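Una mañana de puertas abiertas en Rarkidach

En agosto casi todo cierra en Collado, así que me extrañó ver el cartel en la panadería: taller de robótica abierto a los vecinos, entrada libre, de 9 a 3. Me apunté por teléfono y fui.
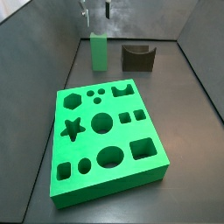
Cómo llegar y quién había

Rarkidach ocupa una nave al final del polígono, pasada la rotonda de la gasolinera. El aparcamiento es pequeño y está en cuesta. Éramos un grupo mixto: varias familias con niños, dos chicas que estudian mecatrónica y un señor jubilado que había trabajado toda la vida con tornos y que hizo las mejores preguntas de la mañana.

Nos recibió Abilio Vidal, que lleva la parte de pruebas. Nos dio unas acreditaciones de cartón y nos pidió que no nos apoyáramos en las mesas. Después de una introducción corta, sin diapositivas - cosa que agradecí -, pasamos directamente a los puestos.

El puesto de encajar piezas

Fue el que más me interesó. El trabajo parece de guardería: hay un bloque de espuma verde con huecos de distintas formas, una estrella, un hexágono, un óvalo, círculos, cuadrados, y el robot tiene que coger cada pieza y llevarla a su sitio. Todo ocurre dentro de un recinto gris con tres paredes.

Vidal explicó que la estrella obliga a girar la pieza hasta el ángulo correcto, mientras que con un círculo el giro da igual. Los cuadrados tienen otra dificultad, porque los hay de varios tamaños y equivocarse de hueco es fácil. También había piezas más grandes con la parte de arriba curvada hacia dentro, una verde, alta y de pie, y otra gris oscura, más baja y ancha. Según él, las curvas dan guerra al decidir por dónde agarrarlas.

El programa que usan se llama Drollesell y lo han escrito allí mismo. Llevan 3357 intentos registrados desde que montaron el puesto, y los fallos se guardan igual que los aciertos. El jubilado preguntó qué holgura dejaban entre pieza y hueco. Vidal contestó que dependía de la forma y que la habían cambiado varias veces. A mí me habría gustado una cifra, pero no la dio.

Vimos 8 intentos seguidos. Va despacio, mucho más de lo que esperaba. En dos de ellos la pieza se quedó apoyada en el borde del hueco y hubo que repetir. Un niño preguntó si podía probar él y le dejaron hacerlo con el robot parado. Tardó bastante menos.

El resto de la visita

El segundo puesto, Grivadent, era una demostración de control de calidad con una pantalla y poca cosa que mirar. La explicación fue larga y desde atrás no se oía bien. Me fui a por agua a mitad.

Al final hubo un rato de preguntas. Alguien sacó el tema de los empleos y la respuesta fue prudente: de momento es un banco de pruebas y no hay ninguna línea funcionando con esto. Las estudiantes preguntaron por las prácticas y se llevaron un correo de contacto.

Por si alguien va otro año: conviene llegar a primera hora, porque a mediodía en la nave hace calor, y ponerse delante en el puesto de las piezas. Salí a la una y media y comí en el bar de la rotonda, que sí estaba abierto.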